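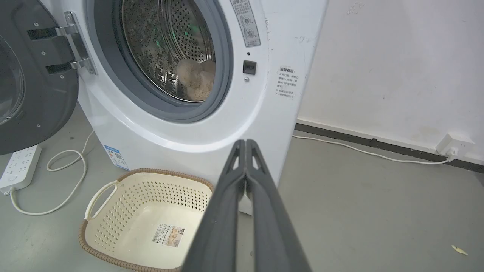

Keeping the Laundry Cell Running

Inside the Elodmont test hall, the maintenance of a single robot arm has become a discipline of its own

The laundry cell at Elodmont occupies one corner of the ground floor and consists of one arm, one two-finger gripper, one front-loading washing machine and a plastic basket with a woven-look rim. Its task is to move fabric between the basket and the drum. The arm has been assigned to this work since May, and the staff responsible for it have learned that most of their hours go to the gripper, the wrist camera and the position of the washer itself.

Cinzia Caputo heads the cell maintenance group. She joined Elodmont from Plernel, where she looked after palletizing equipment, and she describes the change as one of tolerance. "A pallet is where the drawing says it is," she said. "A towel lies wherever it fell. The arm can only cope with that if everything else in the cell stays where we left it."

Each working day therefore begins with the washer. The door is swung fully open, and a technician checks that it rests against its stop and that the hinge arms carry no play. The robot does not operate the door in the current program. It expects to find the opening clear, with the latch receptacle on the right side of the front panel serving as one of the reference points for the wrist camera. The small dark receptacle stands out well against the white panel, and the group has not found it necessary to add printed markers to the machine.

The gripper is inspected next. Its two long fingers taper toward the tips, with triangular cutouts near the ends. Lint is the principal nuisance. It gathers in the cutouts and is cleared with a soft brush after every 35 cycles. The same interval applies to the camera lens, which is wiped with a dry cloth. Compressed air was tried in the first weeks and abandoned; the lint settled on the lens instead.

Finger alignment is checked with a steel gauge. The technician closes the gripper slowly and looks for a gap at the tips. If one finger leads the other, a fold of toweling tends to slide out as the wrist turns, and the fault may be taken for a software problem. Caputo recalls that the group once spent seven days reviewing motion logs before anyone put the gauge on the fingers. The check now precedes any request to the programming staff.

The most delicate adjustment concerns the approach path. The opening is ringed by a rubber gasket, and the fingers must pass it without contact both on the way in and on the way out. Fabric lying against the lower wall of the drum, well to one side, requires the wrist to rotate after the tips have cleared the gasket. Owen, the supervisory software used throughout the hall, holds a separate set of waypoints for this case. Whenever the washer has been moved, even for floor cleaning, all 29 waypoints are run at reduced speed with a technician at the stop button.

Cables receive equal attention. The maintenance sheet calls for the floor leads to be traced from end to end before power is applied, and for any slack to be kept clear of the basket. The basket itself has no fixture. It is set down in front of the washer by hand, and the camera locates its rim at the start of each run. Fixed stops were considered, but the group preferred to keep the arrangement close to that of an ordinary laundry room.

Gripper parts are supplied by Jerkomberg. A finger pair is replaced after 740 cycles regardless of appearance – a figure the group adopted from its own wear records – and the old pair is labeled and stored for comparison. After replacement, the wrist camera is recalibrated and the gasket clearance measured again.

A second washer, with a narrower door opening, is scheduled for installation on August 22, 2026. Caputo expects to keep the present fingers and to rewrite the approach path. The inspection sheet will carry over with a single added line for the new gasket.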